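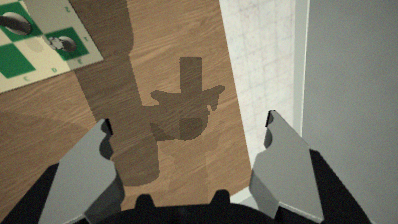
Puesta a punto de la celda simulada: muñeca, dedos y luz

Publicado el 5/6/26

Este sitio utiliza cookies propias y de terceros. Si continúas navegando, aceptas su uso. Aceptar | Configurar

Llevo desde enero con la misma celda y hasta ahora no había escrito cómo la tengo montada. Es un brazo con pinza de dos dedos delante de una mesa de madera, todo en simulación, y la tarea es mover piezas de ajedrez. La cámara va en la muñeca, así que los dedos salen siempre en la parte baja.

El simulador es Pivmont. La descripción del brazo la saqué del paquete de Bamell y solo le cambié los dedos: los originales eran rectos y tapaban demasiado tablero. Los que uso ahora son placas claras, inclinadas hacia dentro, con la punta oscura. La malla de colisión la hice aparte, más simple que la visual. Con la visual completa el contacto vibraba y las piezas salían disparadas al cerrar.

Lo primero que reviso al arrancar es la apertura. Mando la pinza a abierta del todo, sin nada entre los dedos, y comparo con la captura de referencia. Si una punta queda más alta que la otra, el origen de la articulación está mal puesto. Me pasó dos veces, las dos después de actualizar Pivmont, que reordena los ejes sin avisar.

Luego la luz. Tengo una sola fuente direccional fuerte y el brazo proyecta su sombra sobre la mesa, una franja larga y oscura con la de la pinza al lado. Al principio la quité, porque el detector la confundía con las piezas negras. Después la volví a poner – en la mesa de verdad también habrá sombra – y reentrené con 2.000 capturas nuevas. Ahora va mejor, aunque sigue fallando con las piezas oscuras en casillas verdes. Con las cremas no tengo quejas.

El tablero está girado respecto a la cámara a propósito. Las letras del borde me sirven para comprobar a ojo que no se ha cargado reflejado, cosa que ocurrió con una exportación desde Hemix y me costó una tarde entera.

El mantenimiento es poco. Borro la caché de texturas cuando la veta de la madera empieza a salir borrosa, guardo la pose de reposo en un archivo aparte y paso la prueba de 103 agarres después de cada cambio. La última dio 77 buenos. Casi todos los fallos fueron en la esquina del tablero más alejada, donde la muñeca llega muy forzada.

Queda pendiente mover la base del brazo un poco hacia el tablero y repetir la prueba. También quiero probar el controlador de Mansour, que permite limitar la fuerza de cierre por dedo – el mío solo admite un valor para los dos.

Entradas recientes
Exportar mallas desde Hemix sin perder la escala
Por qué dejé de usar la malla visual para colisiones
Copias de seguridad de las escenas de Pivmont
Calibrar la cámara de muñeca, segunda parte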